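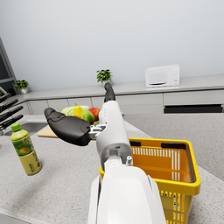

Mekell bench, kitchen counter task, simulator view over one arm.

Mekell two-arm bench with simulator
Sold by Adavham. Catalog no. 1298

Mekell is a fixed two-arm unit with a matching simulator license. The arms and hands are the same in both, and a program written in the simulator loads on the bench without conversion. Most buyers start with the license and add the hardware later.

What was shown at the open day

Our last open day was on 20 March 2023 in the Sartori building. Renzo Guerra ran the demonstration and Katia Colombo took questions at the second screen. The kitchen demonstration ran in the simulator all day, in two sessions, with a break for lunch. Visitors could stay for one run or sit through the whole session.

The task is a short one. A bottle with a green cap is on the counter and a yellow basket is to the right of it. The bottle has to go in the basket. There is a cutting board with fruit and vegetables farther back, and the robot is supposed to leave that alone. Each run can be watched from the overhead view or from a view along the arm, and Renzo switched between them when people asked.
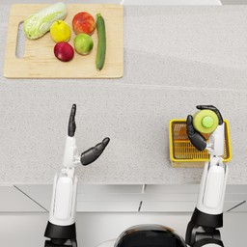 Concetta Cattaneo asked whether the release height could be set by hand. She said her own students lose most of their runs at the drop, and that a setting buried three menus down would be no use to them. Release height is on the main task panel, next to hand speed. Both can be changed between runs without restarting the simulator.

Other questions from the day:

Does the simulator need its own computer? It needs a machine with a separate graphics card. We send the current list of tested cards with the quote.

Can we use our own objects? Yes. Import the model, enter a weight, and check the grip points before the first run. Dario Martinelli brought a set of his own jars to try and had them loaded before lunch.

Is the kitchen the only room? No. The license comes with the kitchen and a plain table. A packing station called Dranance is sold separately.

Setting up a task

A new task starts from a saved layout. Open the layout, place the objects, mark the one to be moved and the place it should end up, then save under a new name. Check the start position of both hands from overhead before you press Run. In the layout below this section's heading the bottle is on the left, just beside the left hand, and the right hand is over the basket, with bare counter between the two. Keep that middle area clear if you want to try passing an object across.

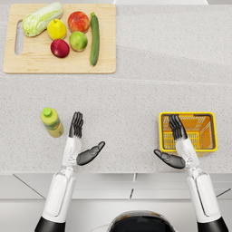
Recorded runs are saved with the layout they were made from, and you can replay them at any speed. The simulator keeps 450 runs per project before it asks you to archive. Names help a lot once the list gets long. For a layout like the one above, we would put the bottle and the basket in the name and leave out the produce on the board, as it stays the same for every kitchen task. Archived runs open in the free viewer, so students can look at them at home.

What is included

Two arms with hands, mounted on the base unit
Simulator license, one seat
Kitchen and plain table rooms
Cables and emergency stop
Setup visit

Extra seats and the Dranance room are quoted separately.

Next demonstration

The next open day is in July. Write to Samuele Cocco at Adavham to reserve a place, and say if you plan to bring your own object models.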